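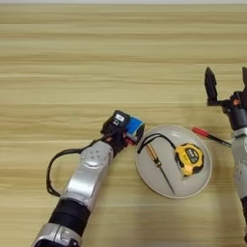 Geölte Tischplatten: häufige Fragen zu Pflege und Reklamation

Die Maserung einer Holzplatte ist kein Mangel und begründet keinen Umtausch. Helle Platten zeigen je nach Stamm und Einschnitt Streifen in unterschiedlichen Tönen, auf dem Foto etwa von blassem Beige bis zu weichem Gelb. Farbabweichungen gegenüber dem Handmuster sind bei allen Platten der Serie Geseck möglich.

Wie oft muss nachgeölt werden?
Bei normaler Nutzung zweimal im Jahr, Arbeitstische alle drei Monate. Maßgeblich ist der Wassertropfentest: Zieht ein Tropfen innerhalb von 8 Minuten ein, ist der Ölfilm verbraucht.

Welches Öl ist freigegeben?
Hartöl Brultier, farblos. Eine Dose mit 252 ml reicht für eine Platte beidseitig. Lacke und Wachse dürfen nicht auf geölte Flächen aufgetragen werden.

Darf ich die Platte selbst schleifen?
Ja, mit Körnung 180, immer in Faserrichtung. Danach Staub absaugen und am selben Tag ölen. Exzenterschleifer bitte nur auf niedriger Stufe verwenden.

Wie entferne ich Wasserränder?
Feines Schleifvlies, wenig Öl, in Faserrichtung arbeiten. Überschuss nach 20 Minuten abnehmen. Getränkte Lappen können sich selbst entzünden und müssen ausgebreitet im Freien trocknen.

Meine Platte wölbt sich. Was ist zu tun?
Platte abnehmen, beidseitig belüftet lagern, Luftfeuchte prüfen. Die Befestigung muss über Langlöcher erfolgen, Schrauben nur handfest anziehen.

Wie hoch ist die zulässige Belastung?
Flächenlast bis zu 100 kg bei montiertem Untergestell.

An wen richte ich eine Reklamation?
Schriftlich an Rekha Sengar, Kundendienst, mit Rechnungsnummer und zwei Fotos bei Tageslicht. Telefonische Auskunft freitags ab 9 Uhr.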